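Section 5: Recording your first examples with the Gasier hand-held gripper

You've unpacked the kit, charged the gripper and paired it with the Darkex recorder. Now for the good part! In this section you will record a full set of cloth-handling examples, check them, and send them off to be learned from. Cloth is a brilliant place to start. It folds, slips and crumples differently on every attempt, so even a short session gives the learning system plenty to get its teeth into.

Terms used in this section

Episode: one recording of one task, from the first button press to the second.
Set: 10 episodes of the same task with the same item.
Session: everything you record between switching on and uploading.

5.1 Before you start

Have the following ready:

The gripper, with its fingers fitted and its label readable
The Darkex recorder, switched on
Soft items to pick up, such as cloths, scarves or pillowcases
A bed, table or other flat surface with space to stand beside it
The task card for the session

Note: Patterned bedspreads and busy rooms are very welcome. The system has to cope with real homes, so leave the curtains, mirrors and hanging clothes where they are. What matters is that the item stands out from the surface it is lying on.

Caution: Keep loose hair, neck cords and long sleeves away from the fingers and side rails. Never put your own fingers between the rails while the gripper is closing.

5.2 Registering the gripper

1. Switch on the gripper and hold it within arm's reach of the recorder.
2. Find the white label on the body. It carries a short number and a QR code.
3. On the recorder, choose Add tool and scan the code.
4. Compare the number on the screen with the number on the label. If they differ, cancel and scan again.
5. Press Keep. The gripper's name appears in the tool list.

Note: If you have more than one gripper, register each of them separately. Episodes filed under the wrong tool can be moved later, but it is slow work and you will wish you hadn't had to.

5.3 Setting the view

1. Hold the gripper as you would for the task and look at the live view on the recorder. You should see a round picture with black corners. The lens is very wide and this is how it should look.
2. Check that both fingers are in view, along with the space just beyond them.
3. Close the fingers fully, then open them. Both should move smoothly and by the same amount.
4. Wipe the lens with a dry, soft cloth if the view looks milky.
5. Leave the exposure on Auto, even with a bright window behind you.

Caution: Do not loosen the cross-head screws on the body to change the angle of the view. This undoes the factory alignment, and episodes recorded afterwards will not match the rest of your set.

5.4 Recording an episode

1. Drop the item onto the surface. Let it land however it likes — a messy heap is just as useful as a flat sheet.
2. Start with the gripper raised and open, a little way back from the item.
3. Press the record button once. The recorder beeps and the timer starts.
4. Wait for a slow count of two.
5. Move in at a steady pace and close the fingers on the cloth. Take hold of one fold or a small bunch. Grabbing the whole item at once teaches the system very little about where to grip.
6. Lift until the cloth is clear, or as far as the task card asks.
7. Carry it to the finishing place and open the fingers.
8. Draw back, count to two again and press the button to stop.

Aim for an episode length of 11 seconds. A bit longer is fine if the cloth is being awkward, and please don't rush to hit the number. A calm, natural movement is worth far more than a quick one.

Note: Missed grips are worth having too. If the cloth slips, carry on recording, go back and try again. Watching a recovery is one of the best lessons the system can get, and our Steltell test model got noticeably better at thin fabrics once we stopped throwing these episodes away.

5.5 Adding variety

Repeat 5.4 until you have a full set of 10. Between episodes, change at least one of these:

where the item lies on the surface
how it is folded or bunched
which side you approach from
the height you start at

Between sets, swap the item itself. Try a different colour, a different weight, something with a hem, something stretchy. If a second person is joining in, let them record a whole set of their own. Everyone moves a little differently and we'd love to have all of it.

Caution: Anyone who can be seen or heard in the recordings must have agreed to it beforehand. Complete the consent page on the recorder before the first episode, and ask again if someone new comes into the room.

5.6 Checking your work

1. Open Review on the recorder and play each episode through once.
2. Mark it Good, Recovered or Bad. Use Recovered for any episode with a missed grip that was put right.
3. Use Bad only if the fingers went out of view, the recording stopped early or the wrong item was used.
4. Re-record the bad ones while the room is still set up.
5. Press Upload. The set goes to your Pumphrey workspace, where it appears once the transfer is complete.

The recorder holds up to 1,195 episodes, so there is no need to upload after every set. We still suggest doing it at the end of each day.

5.7 If something goes wrong

The timer does not start. Press the button again, firmly, and listen for the beep. If there is no beep, check that the gripper is still in the tool list.

The fingers close unevenly. Look for threads or fluff caught in the side rails. Switch off before you clear them.

The cloth keeps slipping out. Take a thicker bunch, or come in lower so that the fold sits deeper between the fingers.

Upload stops part way. Leave the recorder switched on and choose Resume. Finished episodes are not sent twice.

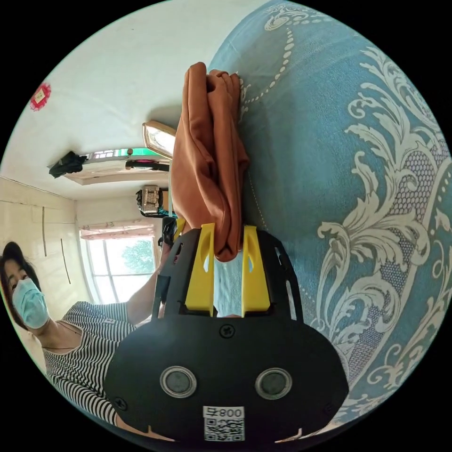 Figure 5-1. Bunched cloth held between the gripper fingers, against a patterned fabric surface.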